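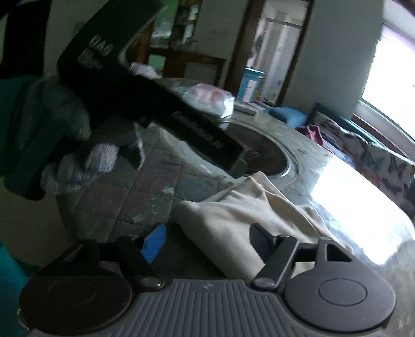
Lindar round table with glossy top - my review after one winter

I bought this table in December and I wanted to wait before writing, because the first week with a new piece of furniture everybody is happy. Now I have used it enough to say what is good and what is less good. My English is not perfect, so please excuse me if I use a wrong word for some part.

The Lindar is a round table with a very shiny top and a round recess in it, with a metal rim around. I paid 152 for it in the Brotent shop, delivery included. The same shop had a bigger one from Rerar for 895, which I looked at for a long time, but that one is for people with a different salary and also with a different living room.

The delivery was on time. The box came with one corner pushed in, but the top was packed well and had no damage. The assembly took me one evening. In the bag there were 17 screws and the paper said 16, so I spent a while looking for a hole which did not exist. The drawings are small but they are correct. Do the legs first and tighten them only at the end, otherwise the last one will not sit straight.

The top. It is beautiful in the evening with a lamp. In the day it depends very much where you put it. My table stands close to the window, and when the light comes in from the side, one half of the surface is simply white and I cannot read a magazine on it without moving to the other chair. I asked in the shop if they have the same model in matt and they told me no. If you have a bright room, think about this before you order. A table like this also shows every finger. I wipe it in the morning and at four in the afternoon I can see again where everybody was sitting.

For cleaning I tried three things. The spray for glass leaves stripes. A kitchen sponge I do not recommend at all, I made two thin scratches with the green side and they are still there. The best is an old soft cotton cloth, a little wet, and then the dry end of the same cloth. I now leave a cloth hanging over the edge of the table and it became a part of the furniture.

The recess in the middle of the discussion at home was, what is it for? The leaflet says only "decorative and practical well". It is dark inside, so crumbs are not visible, and this is good and bad at the same time. We tried a small plant in it, but the pot was standing crooked. We tried sweets, and this worked better. Now it is mostly the place for keys and coins. To clean it you need a narrow brush or a lot of patience with a finger in the cloth. The metal rim is firmly fixed and has not become loose, but a thin line of dust collects just where it meets the top, and I go around it with a cotton bud.

Size is fine for four cups and a plate of cake. In real life our table is never free, there is always a plastic bag from shopping on it, a remote, somebody's gloves. For dinner with plates for four people it is too small, and the shop should write this more clearly, because the photograph on their page makes it look bigger.

It stands steady on a hard floor. On my carpet with the diamond pattern it was moving a little, so I bought felt pads from Odoi and put two of them under one leg. Since then it is quiet. The shop says it carries 100 kilos. I did not check and I will not check.

One more thing, about the noise. If you put down something hard, a phone or a box, it makes quite a loud sound on this surface. With my old table I never noticed it. We use small mats now, at least for the cups.

Would I buy it again? I think yes, but for the other corner of the room, away from the window. For the price it is solid and the rim still looks like new. I give four stars out of five. The missing star is for the fingerprints and for the extra screw, which I keep in the recess together with the keys.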